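December 2021, late

Okay, so today was a Setgate day. We finally ran the new grasp planner on the toy kitchen, the one that picks where to grab from the overhead view and skips the full 3D model. The old way took forever on shiny stuff and I was so tired of waiting on it! 20 trials is the plan, same arm the whole time, with the toys shuffled in between. 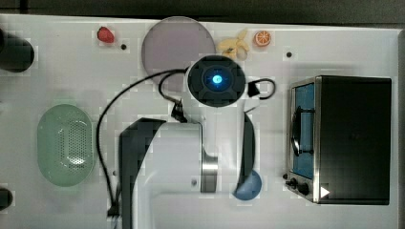 *Setgate setup from overhead, toaster oven on the right.*

I keep forgetting how much of the table the arm hides from the top camera (half my notes from September are me complaining about this). So the planner has to remember what it saw before the arm moved in, and that's really the whole idea I'm testing. Round things worry me less than long things lying in the colander, because the rim gets in the way of the fingers.

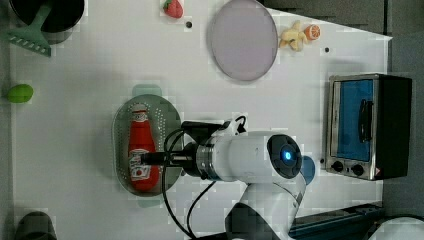 *Gripper finger on the ketchup bottle, in the colander.*

Tomorrow I want to compare against the Paquette baseline, which needs nearly 26 minutes per batch, ugh. Also have to rename the log folders before I mix up the 2 versions again. Tea, then bed.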